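Orgate: bakery price and label records

README, version 2

Summary

Orgate is a table of shelf prices and label text for packaged and loose bakery goods, collected from 35 shops in the Malley district. It was built to compare unit prices across pack sizes. Each row is one product in one shop on one visit. Missing values are left blank, never zero.

Files

prices.csv: one row per product and visit
shops.csv: shop code, shop type, opening hours
labels.csv: ingredient text as printed, one row per product
changes.txt: corrections to earlier versions

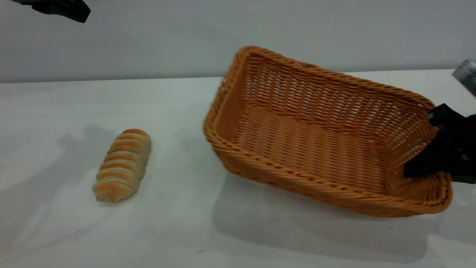 Text files are UTF-8 with Unix line endings. The field separator is a semicolon, as ingredient lists contain commas. Decimal values use a point. Version 1 used a decimal comma in prices.csv, and scripts written for it will read the price column as text.

Main columns in prices.csv

shop_id: three-digit code, matches shops.csv
product_id: stable between versions
form: loose, bagged, boxed
net_g: net weight in grams, from the label; for loose goods, the mean of three weighed pieces
price: shelf price with tax
promo: 1 if a promotional tag was present, otherwise 0
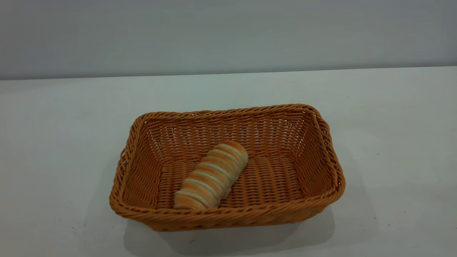

Maintained by Noemí Tlapale and Ifeanyi Oyewole
Last revised 2019-07-07

Product codes

There are 184 product codes. A code covers one recipe in one size. Filled and unfilled rolls get separate codes even when sold under the same name. The Stanciu range changed its pack weight between visits, so its old codes were closed and new ones opened. Do not join the two series without converting to price per 100 g.

Known problems

Shops 029 and 031 share a stockroom and list identical prices. Drop one of them before computing shop-level variance. 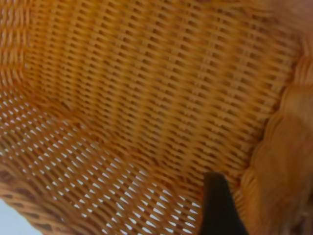
Loose goods are underrepresented in the evening visits. Many shops take down the shelf tag once an item sells out, and a product with no tag was not recorded. Ingredient text for 29 products was typed from wrinkled or torn labels and has the flag uncertain = 1. Allergen terms in those rows have not been checked against the producer's own list.

The Hultik scale used for loose goods reads in steps of 5 g. Unit prices for pieces under 80 g should be treated as coarse.
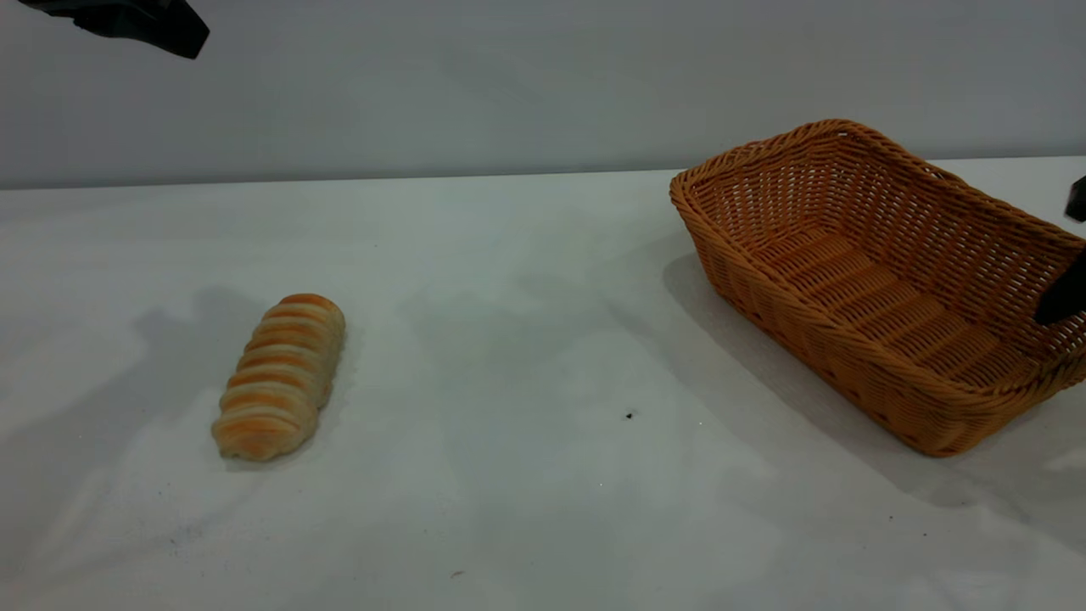

Visits for version 3 are planned for October. The column promo will be split into promo_type and promo_price. The current column will stay for one more version.

Terms of use

Free for research and teaching with credit to the maintainers. Label text remains the property of the producers. Send corrections with the product_id and the row number to Montserrat Cortés, who keeps changes.txt.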